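Workshop notebook, March
Primer and pounce tests for the Espinoza board

Started at 8.30. I continue from the last page, where the white ground on the small panel was still pulling under the masking tape. I left that panel on the top rack and today I touched it first thing. The left half, with one coat of Niveo, is hard. The right half, with two coats, still takes a fingernail. I think the second coat went on too early. I wrote "dry" in the notes at that time, but I had only touched the corner, and the corner always dries before the middle.

So for the record: touch the middle.

The job is the long fascia board for Espinoza, cream ground, dark green letters with a thin black shade on the left side. Capitals are 94 mm high. The customer asked for the shade to be "not too strong", and Yasuo Ishida and I understood this differently. He drew it at a third of the stem, I drew it at a quarter. Both drawings are pinned on the wall and the customer will choose.

Primer

I opened the new tin, batch 706. It is thicker than the old one and it has a slightly blue look when wet, but dry I cannot see a difference from the old panel. I stirred it a long time and strained it through the fine stocking into the wide jar. Some skin came out, also from a new tin, which I did not expect.

First brushing was without thinner. It showed ridges from end to end. Second brushing was with a small spoon of white spirit in the jar and it levelled much better, but it also ran a little at the bottom edge of the board where I had loaded the brush too much. For the real board I will thin in this way, keep the board flat on the trestles and not stand it up until the evening. 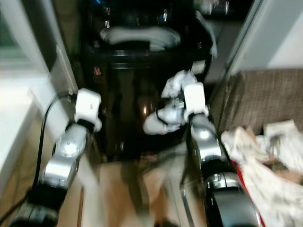 Sanding between coats: grey paper, with water, light hand. The dry paper clogged after a few strokes and left small shiny lines which came back through the cream. I have the same note in this book from last spring, and I did it wrong again anyway. I put a piece of tape on the drawer with the dry papers that says NOT FOR NIVEO.

Pounce pattern

I tried the Pliketti paper that came in with the last order. It is stiffer than our brown roll and it holds the perforation very clean. With the small wheel, the holes stay open after sanding the back, and the chalk goes through evenly. With the large wheel it tears a bit in the tight curves, mostly in the S and in the bowl of the R. I perforated the whole word twice, once with each wheel, and I keep only the small wheel one.

The problem is folding. If you fold it for storage, the fold cracks, and then chalk comes through the crack like a line. So these patterns must be rolled. I have marked the tube "Espinoza, roll only".

Charcoal was too dirty on the cream ground, it stays in the pores and makes the green look tired at the edge. Blue chalk is better, and it wipes off with a barely damp cloth when the letters are hard. I did one letter in each to be sure. Please nobody clean this panel, I want to look at it again next month.

Green

Mixed from the medium green and a little black, with a touch of yellow because it was going cold. I made one full jar so that we do not have to match it in the middle of the board. It is labelled 421 in the colour book, with a painted chip on the page and a second chip on glass. On glass it looks darker. Please compare with the paper chip.

I added Pirinar to half of it to slow it down. With Pirinar the paint pulls long and I could do the whole curve of the S in one stroke, and the join closed by itself. Without it I had to come back, and the join can be seen if the light is from the side. However, it takes much longer to set. At 2.30 the letter without was dust dry and the letter with was completely open, and by 5 it had a hair in it.

Too much Pirinar and the edge moves. I made one stem with a double dose and the corner went round in front of my eyes. A few drops in the cup is enough. I do not want to write a number of drops because our droppers are all different.

Brushes: I used the medium flat for stems and the old chisel one for the ends. The old one has begun to open at the heel, probably from paint dried inside. I cleaned it three times, oiled it and put it lying flat. If it is not closed tomorrow I will keep it for backgrounds.
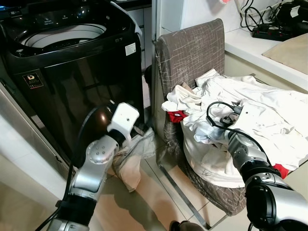 Noreen Hennessy read these pages before she went home and wrote in pencil that she would not use any Pirinar on this board, because the green goes over a new ground and she has seen slow paint soften a primer that was only hard on top. She asks to leave the primer 16 days if there is any doubt, and to do the S with a bigger brush and more courage. She also thinks the shade should be a quarter.

My answer to Noreen: I agree about the ground, I do not fully agree about the S. We can test it on the small panel, the left half is hard and the right half is not, so it is a good place to see if the softening happens. One S on each side, both with Pirinar, same cup. I will do them in the morning before the sun comes on that wall.

About the time, I have to ask if the customer can wait. The scaffold is not booked yet, so perhaps yes.

To do:
Ask Espinoza about the shade, show both drawings.
Order fine stockings for straining, and the grey wet paper.
Yasuo to check the spacing between the P and the I, I see a gap there and he does not.
Cut a new lid for the 421 jar, the present one does not close properly and I have put film under it for tonight.

Closed at 6.15. Board is flat on the trestles, second coat, paper tent over it. Please do not lift the tent from the window side, the corner of it hangs very near to the paint.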